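Linisstead Community Rooms
Progress report to the Resley Fund: Household Sorting and Reuse Program
Reporting period ending in July

Summary

During this period the program moved from planning into regular operation. Sorting sessions are now held in 11 of the 34 weeks covered by the grant, and the remaining sessions have been scheduled. A total of 694 small household items have been received, sorted and recorded. Spending is within the approved budget, and no change to the grant terms is requested.

Sorting activity

Donations arrive mixed, usually in bags from house clearances, and the first task at each session is to lay the contents out on covered tables. Soft toys, dolls, pouches and crocheted pieces make up the largest share of what we receive. Stationery and small containers come second. Items are grouped by type, checked for damage and assigned to one of three outcomes: direct reuse, repair, or recovery of materials.
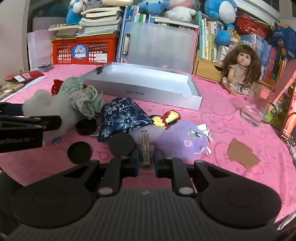

Textile items continue to take the most time. Crocheted and knitted pieces must be checked for pulled threads, and any plush toy with an open seam is set aside for the repair group. Clean stuffing is kept for refilling. Fabric too worn for reuse is cut into squares and supplied to the quilting class in the Toledo Street annex.

Clipboards, trays and binder clips in good condition are passed to the Jivska after-school club, which has agreed to collect them once a month. Booklets are reviewed individually before release, as several received in the first weeks contained personal notes and had to be returned to the donors.

Issues and actions

Storage remains the main difficulty. The cupboard assigned to the program holds up to 6 crates, and this limit was reached twice. A second cupboard has been requested from the building office. In the meantime, donors are asked to call before bringing large loads.

Labeling of repaired items was inconsistent in the early sessions. A single written label is now attached at the time of repair, showing the work done and the intended outcome.

Next period

The program will continue sorting at the current pace, hold an open morning for local families, and complete the written guide to textile checks. A full statement of spending will be included with the final report.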